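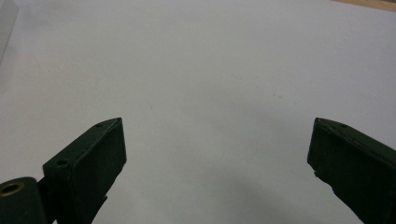 Green gripper over a plain white surface

Bokatar Lacrosse Club: Frequently Asked Questions
Last updated 10 June 2020

When does the box season start?
Practices are on hold until the Zanetti Arena reopens its floor. Families who registered in May keep their place. We will email a new schedule once we have floor times.

Can I get a refund?
Yes. Write to the registrar, Gadisa Yilma, with the player's name and division. You can take a full refund or carry the fee over to next season. Jersey deposits are returned when the jersey comes back.

How old does my child have to be?
Players must be 4 by the end of the year. The youngest group plays with a soft ball and no contact.

What equipment is needed?
Helmet with face mask, gloves, shoulder and arm pads, rib pads, mouthguard, a stick and indoor shoes. Goalie gear is lent by the club. Hockey helmets are fine for the first two divisions only.

How many players are on a team?
We aim for about 34 players per division, split into two teams. If a division runs short we combine it with Bedosetti for league games.

Do you hold tryouts?
Only for the travel teams. Head coach Corrado Costa posts the dates and each player attends at least two sessions. House league players are placed by age.

Where do we park?
Use the Gorker Street lot. The spaces by the loading door belong to the rink staff and cars left there are towed.

How many people does the arena hold?
It seats 3,003. For house league games only the lower east side is open.

Do parents have to help out?
Each family covers 8 hours a season on the clock, the door or the snack bar. Sign up at the first practice.

My question isn't listed.
Leave a message at the club office and someone will call you back.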